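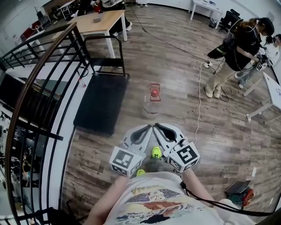

Fingertips together, marker cubes on both sides: the closed position, where every session on the mezzanine begins.

The fingers are the part that wears out. Everyone who visits wants to talk about the software, and Fongchan Suwannarat will talk about the software if cornered, but most of her working day goes to two pale gray fingers and the cubes that ride on them.

She looks after the hand-held grippers at Kamolrat, which teaches robots household chores by having people do the chores first, gripper in hand. The model is called the Havari. There are 44 of them, each with a number on the handle and, in Suwannarat's notebook, a reputation. Number 3 is "fine." Number 17 is "fine if you don't look at it."

Setup takes longer than the job it is setting up for. She squeezes the fingers shut and sights down the V from above, the way you would check a pair of scissors. If one tip sits ahead of the other, she backs off the finger screw, nudges, tightens, squeezes again. A business card goes between the tips. It should drag. If it slides out freely, back to the screw.

Then the cubes. Each finger carries a white one near its base, printed with black squares, and the two patterns are different so the cameras can tell left from right. The cameras are very good at this until someone swaps the fingers during a cleaning and puts them back on the wrong sides. In August the whole floor lost an afternoon that way. The recordings were perfect in every respect except that they had been made by a gripper turned inside out.

"I blamed the network first," she says. "I always blame the network first. It's upstairs and it can't hear me."

The cable is her other enemy. It is black, it hangs off the right side of the gripper, and it gets tugged by every elbow in the building. Kileo, the supplier, rates it for 2000 bends. Suwannarat keeps a retired one in her desk drawer that quit at 617, with the number written on a strip of tape around the plug, and she has been known to bring it to meetings.

Pridell, the shop that molds the fingers, has offered a harder plastic. She tried a set for three weeks and took them off again. They lasted beautifully and dropped everything.

So she keeps to the soft ones and changes them when the inner face goes shiny. Old pairs go into a coffee can by the sink. Last week somebody used one to stir paint.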